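Support > Household > Dondia Concentrate Starter Kit > Section 4: Mixing and First Use

4. MIXING AND FIRST USE

Read 4.1 before you open anything. If you bought the Dondia kit as a refill only (no measuring cap in the box), skip to 4.5, the amounts are different.

4.1 Before you start

Kit contents: one pouch of Dondia all-purpose concentrate, one measuring cap, one sheet of labels, this guide. Bottles are not included with the Carnley version of the kit. Any clean spray bottle is OK as long as the trigger works and you know what was in it last.

You also need:
- tap water, cool or lukewarm
- a cup for pouring
- an old towel or tray
- a pen that writes on labels

CAUTION: Never mix into a bottle that has held bleach or anything with bleach in it. Rinsing is not enough. Throw it out and use another.

CAUTION: Keep concentrate away from kids and pets. Undiluted it will irritate skin and eyes. If it gets in eyes, rinse with plenty of water and get medical advice.

NOTE: Hard water areas - a little cloudiness is normal after mixing. Flakes are not. See 4.6.

4.2 Cleaning a reused bottle

1. Empty the bottle. All of it, including what's in the tube.
2. Fill halfway with warm water and one drop of dish soap. Put the trigger back on, shake.
3. Spray ten or so times into the sink so the soap goes thru the nozzle.
4. Empty, rinse, fill with plain water, spray again until no suds.
5. Stand bottle and trigger apart on a towel overnight. Don't put the trigger in the dishwasher, the spring rusts.

Peel off the old label now. If it won't come off, cover it completely with the new one. A half-readable old label is worse than no label.

4.3 Setting out

Work on a flat table near a sink. Bottle, cup and whatever you're pouring from in one row so nothing gets reached over. Food and drinks somewhere else please.

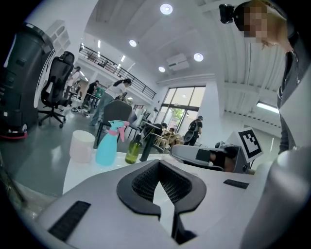

Fig. 4-1. Cup, spray bottle and small glass bottle on a white tabletop.

Check the volume of your spray bottle before you pour. Usually molded into the base or printed on the back. If there's no marking, fill it with water to the shoulder and pour that into a kitchen measuring jug. Write the number down, you'll want it at every refill.

4.4 Mixing the standard strength

These steps make one 1000 ml bottle. Smaller bottle, see the note after step 9.

1. Put on gloves if you have sensitive skin.
2. Measure 960 ml of water into the bottle. Water first, always. Concentrate first gives you a bottle full of foam and you'll be waiting all morning.
3. Shake the pouch gently with the cap still on.
4. Open the pouch over the towel. The seal can spit a bit the first time.
5. Fill the measuring cap to the upper line. That is 40 ml.
6. Pour the cap into the bottle slowly, down the side.
7. Screw the trigger on hand tight. No tools.
8. Tip the bottle end over end a few times. Don't shake hard.
9. Wait until the foam settles, then spray into the sink until it comes out even.

NOTE: For a 500 ml bottle use half of both - 480 ml water, 20 ml concentrate (lower line on the cap). Other sizes, keep to one part concentrate and 24 parts water.

NOTE: Adding more concentrate does not clean better. It leaves a sticky film and you end up wiping twice. If a job needs more, let the normal mix sit on it longer.

Rinse the measuring cap and let it dry before it goes back on the pouch. Wipe the neck of the pouch too or it glues itself shut.

4.5 Refill pouches (no cap in box)

Refill pouches are pre-measured. One pouch = one 1000 ml bottle. Do not split a pouch by eye.

1. Follow 4.4 steps 1 and 2.
2. Cut the corner of the pouch on the dotted line. Scissors, not teeth.
3. Empty the whole pouch into the bottle.
4. Carry on from 4.4 step 7.

Refill item number is 1689. Same number for Carnley and Notari kits, the Notari box is just printed differently. Older Notari kits came with a wide-neck bottle - fine to keep using.

4.6 Labeling

Do this right away. Not after lunch.

1. Write the product name, strength and the month you mixed it.
2. Dry the bottle, stick the label on the flat side, press the edges down.
3. If you mix more than one product at home, use a different color label for each.

Mixed solution keeps for three months in a cupboard. After that pour it down the sink with the tap running and mix fresh. Same if you see flakes, slime or the smell has gone off, whatever the date says.

4.7 First use

Test on a spot that doesn't show. Wait 7 minutes, wipe, let it dry, look. Any dulling or color change, don't use it on that surface.

OK on: sealed countertops, tile, painted doors, fridge shelves, most plastic.
Not OK on: unsealed wood, marble and other natural stone, leather, screens.

1. Spray from a hand's length away. Two sprays does a good sized patch.
2. Wait a moment, longer on grease.
3. Wipe with a damp cloth. On anything that touches food, wipe again with clean water.

CAUTION: Don't spray onto a hot stove top or into outlets. Spray the cloth instead.

4.8 If somthing isn't right

Trigger pumps but nothing comes out - check the nozzle is turned to ON or SPRAY. Then check the tube reaches the bottom and isn't folded. Still nothing, run the trigger in a cup of warm water.

Drips from under the trigger - washer is missing or sitting crooked. Take the trigger off, seat the washer, tighten again.

Streaks on tile - too strong. Pour a bit out, top up with water, try again.

Foam won't settle - there was soap left in the bottle. Empty it and go back to 4.2.

Measuring cap lost - a kitchen spoon set works, one tablespoon is about 15 ml. Keep that spoon for cleaning only from then on.

Spare triggers, caps and label sheets come from Macaraeg Household Supply. Have the size of your bottle neck handy when you order, there are two and they dont swap.

Continue to Section 5: Floors and Buckets.

Contact Macaraeg Household Supply | Copyright Dondia Home Products | Back to top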